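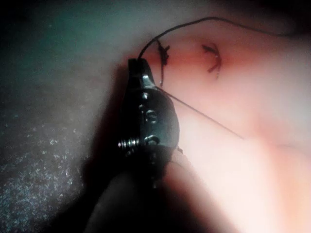 Interrupted stitches on a practice pad

Interrupted sutures are the first closure most trainees learn. Each stitch is tied and cut separately, so one bad knot can be taken out without losing the rest of the row. These notes are for anyone working alone with a synthetic skin pad and black thread.

What you need

A pad with ready-made cuts, or a plain one and a scalpel. We use the Vistell pad, order code 744.
A curved needle with black thread attached.
A needle driver and a grasper.
Scissors.
A lamp aimed at the centre of the pad.

Placing the stitch

1. Hold the needle in the driver a little past halfway from the point. Too near the thread end and it will bend.

2. Start at one end of the cut. Enter at right angles to the surface, 5 mm from the edge.

3. Turn the wrist and let the needle follow its own curve. Bring the point up in the gap, take hold again, then go through the far side at the same depth. 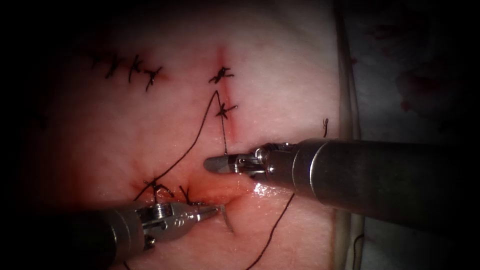 4. Pull the thread through until a short tail is left on the entry side. Stop pulling if the edge of the cut starts to lift.

5. Wrap the long end twice round the driver, pick up the tail and lay the first throw flat. Add two single throws, changing direction each time.

6. Cut both ends, leaving enough to grip if the stitch has to come out.

Managing the thread

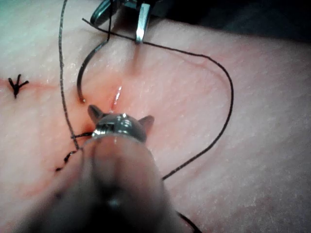

Most wasted time goes on loose thread. Before each bite, look for where the long end is lying and move it if the needle is going to cross it. A wide loop out to one side, with bare pad inside it, leaves the needle and the wound in clear view. If the loop falls back over the cut, lift it away before you go on. Purificación Aguirre, who teaches the evening group at Paredes, has beginners stop and clear the thread after every throw until they do it without being told.

Spacing

Keep the stitches an even distance apart. The edges should meet without puckering. If the pad bunches between two knots, the second is too tight and should be redone.
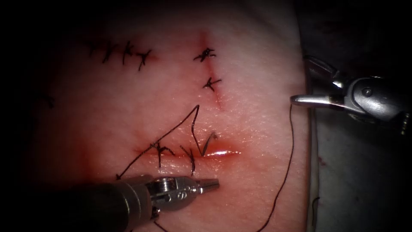
Black thread held in the right-hand grasper, with a row of three finished stitches at upper left.

Finish one cut before starting another. Wipe the pad with a dry cloth and store it flat, cut side up.

Notes by Chrysanthi Ververidis. Last revised in September.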